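Gustum Site Search
Search this site
Go

Cluradstead Works: Bench Automation Working Group
Minutes of the March meeting, Wednesday, 2:30 p.m., small meeting room

Present: bench staff (both shifts), maintenance, shift leads, personnel office, Hurkau (integrator).
Apologies: night supervisor.

1. Minutes of the last meeting
Agreed, with one correction. The training allowance is 390 hours for the year across both shifts, and not per shift.

2. Hand-held gripper work
Bench staff reported on tray handling with the hand-held gripper. Staff guide the tool themselves and the recordings go to Hurkau, who use them to set up the arm. The target for the first block is 300 recordings of the oval tray. Staff said the work is not heavy but is slow, and that it is hard to keep up alongside normal packing. Shift leads agreed that anyone on the gripper is off the packing count for that session. 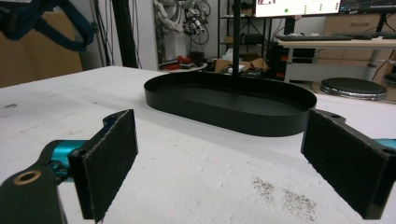 Oval tray on the white bench, between the gripper pads.

Staff asked whether recordings would be used to judge how fast a person works. Hurkau said the files carry a session number only. Personnel will put this in writing before the next block starts.

Wrist strain was raised by two people on the late shift. Sessions to be kept to 40 minutes with a change of task after. Maintenance will look at a lighter handle.

3. Bench condition and layout
The bench top has gray smudges, and there are brown specks toward the right-hand side. Bench to be wiped down at the start of each session. Cloths go back on the hook when finished with. It was noted that the felt on the finger pads picks up lint. Maintenance to add pad checks to the weekly sheet.

Hurkau asked that the tray be started from different spots on the bench. Day shift had understood that it should stay in the middle. The instruction card will be reworded.
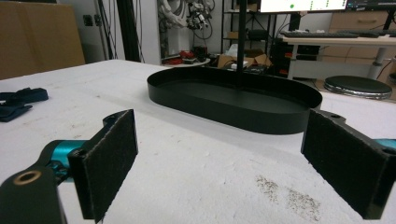
4. Jobs and grades
Personnel confirmed that no packing posts will be removed this year. Two posts will change to bench operator, with the Radwan line given first choice. Staff asked for the grade to be settled before anyone applies. Personnel could not give a figure and will bring one next time. Staff asked that their concern about this be minuted.

5. Budget
Spent to date: $3,929, mostly pads and cabling. A further $642 was approved for stools and a second keyboard.

6. Any other business
The late shift asked for the instruction card in larger print. Agreed.

Actions
Personnel: written note on recordings; grade for bench operator.
Maintenance: handle; pad checks.
Shift leads: reword and reprint card.

Meeting closed 3:40 p.m. Next meeting in April, same room.

Copyright Gustum, Cluradstead Works | Contact the works office | Back to top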